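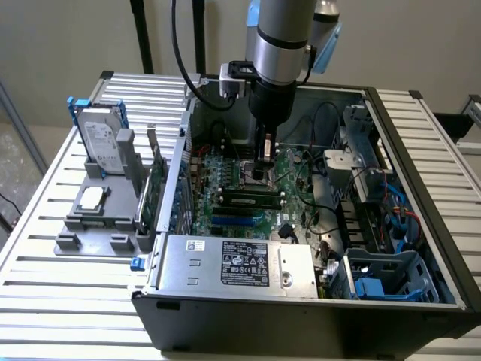
拆装工作台:机械臂与打开的台式机机箱

关于我们

Grekton 是一家小公司,我们为会学习的机器人收集示范数据。公司设在 Quintana 工业区的一栋旧厂房里,创办人是 Begoñe Calvo。她以前做电脑维修,后来对机械臂感兴趣,所以我们最早的题目就是拆电脑和装电脑,到今天也还是这个题目。

我们做什么

客户给我们一个任务,比如把内存条插进插槽,或者把硬盘从托架里取出来。我们的操作员用手柄控制机械臂,一次一次地完成这个任务。每一次完成叫做一条“示范”。示范里有画面、关节角度、夹爪开合的数值,还有操作员写的一句话说明。客户用这些示范去训练他们的模型。

到现在为止,我们在台式机这个项目上交付了 3000 条示范。这个项目内部的名字叫 Stokum。失败的示范我们不删除,我们给它加上标记,另外放一个文件夹。有的客户只要成功的,有的客户两种都要,签合同之前请告诉我们。

我们的工作台

工作台的台面是铝型材,机箱侧放在上面,侧板先拆掉。机箱左边放一个灰色的零件夹具,每个零件有自己的位置:硬盘竖着放,扩展卡插在槽里,处理器放在浅的方形凹槽里。夹具是我们自己设计的,改过很多次。第一版的凹槽太深,夹爪伸不进去,操作员很有意见。

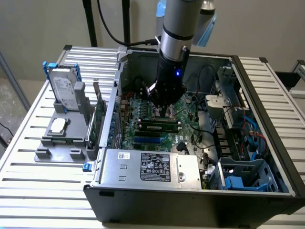

夹爪位于内存插槽上方,左侧为零件夹具

一条示范怎么产生

开始之前,操作员按照任务单把零件放到起始位置。任务单会规定哪一条内存先在槽里,哪一个槽是空的。然后开始录制。录制的时候不可以用手去碰机箱,如果碰了,这一条就作废。结束以后,由第二个人看一遍回放,检查三件事:画面是否完整,数据有没有断开,说明文字和动作是否一致。

内存是我们觉得最难的部分。插槽很窄,两边的卡扣要先打开,力气太大会伤主板,力气太小又插不到底。新来的操作员要先练习 2 个星期,练习时录的内容不进入交付的数据。

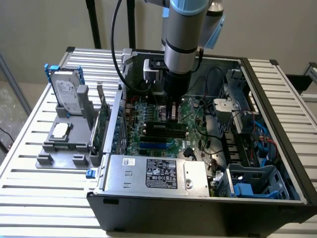 我们也注意让数据不要太整齐。如果每一次夹爪都从同一个高度、同一个方向下来,模型学到的东西会很窄,换一台机箱就不会做了。所以任务单里会改变机械臂的出发位置,也会换操作员。每个人的手法不一样,有人慢慢对准,有人先快速接近再停一下,我们认为这些差别应该保留。

我们的历史

最开始只有一个房间和一台机械臂。2022年5月2日我们交付了第一批数据,一共 368 条,客户是做电子产品回收的 Grisside。他们退回了其中 31 条,原因是说明文字写得不清楚。我们重新写了,从那以后说明文字有固定的格式。同一年7月我们搬到现在的地方。

和我们合作

我们欢迎研究小组和企业来谈。您可以使用我们现有的任务,也可以寄来自己的设备和零件,我们按照它的尺寸做夹具。请在来信中写明任务内容、需要的数量和希望的数据格式。

如果您想做操作员,也请写信给我们。不需要懂编程,但是需要有耐心,手要稳。

参观请提前预约,录制时间内请不要进入工作台区域。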